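Open Day at Giresow

The flyer said doors at ten, so of course I was there at nine-thirty, sitting in my car eating a granola bar and pretending to read email. I'd had the flyer on my fridge since November. It said ROBOTS THAT SEW in big orange letters, and underneath, in much smaller letters, "Surgical Skills Demonstration, Giresow Building, 2/20/26, families welcome."

My mother sewed. I think that's the whole reason I went.

They had the demonstration going on two big screens by the time I got upstairs, and a crowd three deep already standing there with their paper cups.

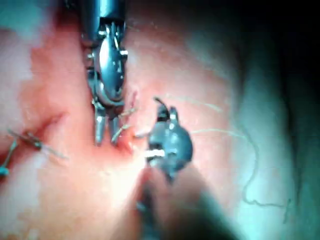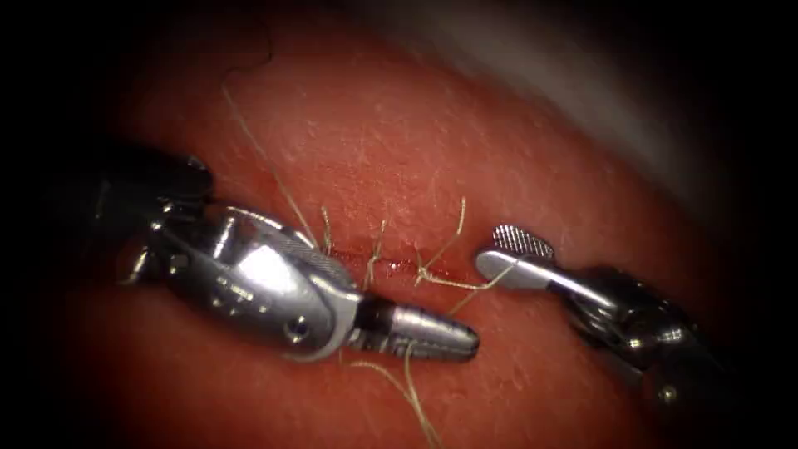
Stitching at the Giresow open day, two views of the instruments at work.

I got a spot near the back, next to a man with a little girl on his shoulders, and for a while I just stood there with my mouth open. You know how a sewing machine goes, all rattle and hurry? I'd expected something like that. It was slow! It was slow the way my mother was slow when she was doing a hem she cared about, when you weren't supposed to talk to her.

"Is it hurting?" the little girl said, right out loud.

"It's for practice, honey," her father said. "It's pretend skin."

"It looks like ham."

A couple of people laughed, and a woman up front in a gray cardigan turned around and said, "We do go through a lot of it. I've been calling it lunch meat for years." That was Nyokabi Mugo. She had a badge on a lanyard and reading glasses pushed up in her hair, and she was supposed to be explaining things, but mostly she was letting us look, which I liked her for.

When she did explain, she was good. She told us the program was called Plidex (nobody could tell me later what it stood for, and I asked at two tables) and that it was a teaching project. People learned on it. She said a new student would put in 100 stitches before anyone bothered to grade one, and then another 100 before anyone said anything nice.

"And after that?" somebody asked.

"After that, 1,000 more," she said, "and then you start to get bored, and then you start to get good."

I laughed harder than anyone. It was exactly my mother's speech. She'd given it to me at the kitchen table when I was eleven, with a pillowcase and a needle and a spool of brown thread. I made it to maybe a dozen stitches and went outside to ride my bike. She never brought it up again, and she never threw out the pillowcase either. I found it last spring when we were clearing the house on Curholm Road, folded in a drawer under the good tablecloth with the needle still stuck in it. It had rusted a little. I put the whole thing in my purse and told my brother it was nothing.

I should say it was in my purse that morning too. I don't know what I was planning to do with it.

Anyway, the crowd moved on after a while. There was a table of cookies from the Makokha bakery down the street (cardamom, very good, I had more than I'm going to admit to) and a room where kids could pick up beads with tweezers, and you could feel everybody drifting that way. I stayed where I was. On the screen there was thread lying all over the place, the way it used to on our carpet, and I kept looking at the knots. I'm no expert, but I know what a knot looks like when somebody's taken trouble over it.

Nyokabi Mugo came and stood by me. "You sew?" she said.

"No," I said. "My mother did."

"Mine too. School uniforms. She could do a collar in the dark, and sometimes she had to." She pulled the glasses down out of her hair and looked at the screen through them. "She came to see this once. She watched for a long, long time and then she told me my tails were uneven."

"Were they?"

"Oh, terribly."

I don't know why that's what did it, but I opened my purse and took out the pillowcase. I just handed it to her, this total stranger at her job, with people walking by holding cookies. She unfolded it on top of the chair back and didn't ask me anything. She put her finger on the row, on those big crooked brown stitches going downhill, and she followed them along to where they stopped.

"Somebody was in a hurry," she said.

"I wanted to ride my bike."

"How old?"

"Eleven."

"Well, the tension's fine." She turned it over and looked at the back, which is what my mother always did, she always looked at the back first. "See, you're not pulling. Most of them pull. I have grown adults with medical degrees who pull."

I said something like huh, or oh. My face was doing something and I was trying to keep it from doing it.

"There's a bench in the next room," she said. "Nothing fancy, no robots, just a regular needle and a pad. It's meant for the high school kids, but they're all in with the beads. You could have a seat."

I told her I had to get going. I said I had groceries to pick up, and I think I even said what kind. She folded the pillowcase up again along the old creases, careful of the needle, and gave it back, and then the man with the little girl came over wanting to know how much a thing like that costs, and she had to go be official.

So I went and got my coat. I got all the way down to the lobby. There's a big window there that looks out on the parking lot, and I stood by it with my keys in my hand and watched a kid in a green hat go around and around the bike rack on a scooter - no coat on, in February, his mother calling him from the car.

Then I went back up.

The bench was where she said it would be. A boy in a school sweatshirt was down at one end, very serious, tongue between his teeth, and he slid over without looking at me. There was a pad at my place and a dish of needles and a spool of black thread. No brown. I took the old needle out of the pillowcase and looked at it and of course it was no good anymore, so I set it on the edge of the table and took one of theirs.

It took me 3 tries to thread it. The boy pretended not to notice.

"You go in from the far side," he said finally, still not looking. "Then come toward you."

"Like this?"

"Yeah. Don't pull."

"I don't pull," I said, and I put in the first one.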